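About Hatville Housing Trust

Hatville Housing Trust builds, repairs and rents out homes for households on low and moderate incomes. We are a nonprofit landlord. We work in Hatville, in Getitville, and in the Stenau district along the rail line.

We own or manage 2,076 homes. Most are apartments in low-rise buildings. The rest are row houses, plus two residences for older tenants, both of them in Hatville.

How we started

The Trust was set up by a group of tenants on the Altıntaş estate whose landlord had decided to sell. They bought the first 200 apartments with a loan from the city, which has since been paid back. The estate office on the ground floor of Block C is still our main address.

Stenau was added later, when the district transferred its public housing to us. Tenants there kept their existing leases, and some of those leases have different rules on parking and storage. If you live in Stenau, please check your own lease before relying on the general tenant handbook.

What we charge

Rents are set once a year in April. The rent for each home depends on its size, its age and the cost of heating it. Water and trash collection are included everywhere. Heat is included at Altıntaş and in the two senior residences, and billed separately in all other buildings.

Tenants who fall behind should call the rent desk before the second missed payment. We can usually agree on a payment plan over the phone.

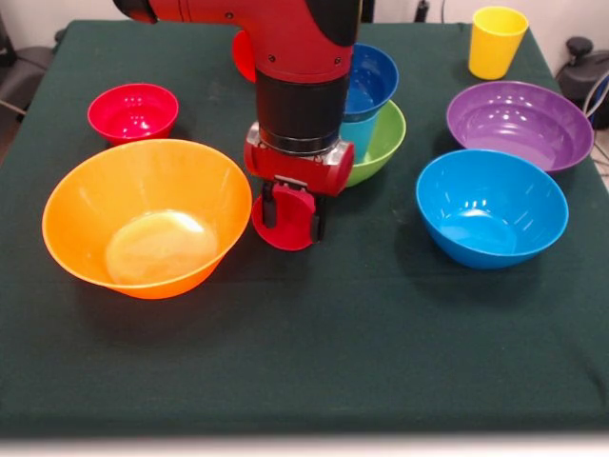
Red and black robot arm over a table with a green cloth.

What we are building

Our current project is the former freight yard in Getitville. The site has room for up to 600 homes, to be built in stages. The first stage is under construction and includes a day care center and a bus stop on the north side. Half of the homes will be offered to people already on the city waiting list.

We do not sell homes on this site, and we do not take deposits for them. Anyone asking you for a deposit in our name should be reported to the main office.

How to apply

Applications are accepted all year, online or on paper. You will need proof of income, an ID for each adult, and the name of your current landlord if you have one. Waiting times are longest for three-bedroom homes. Please update your application whenever your address or the size of your household changes.

Who runs the Trust

We have a board of nine members. Four are elected by tenants, three are appointed by the city, and two are chosen for their knowledge of construction or finance. Board meetings are open to all tenants, and minutes are kept at the Altıntaş office.

Repairs: use the tenant portal, or call the repair line for leaks, loss of heat or a broken entrance door.

Page last updated Sun 9 May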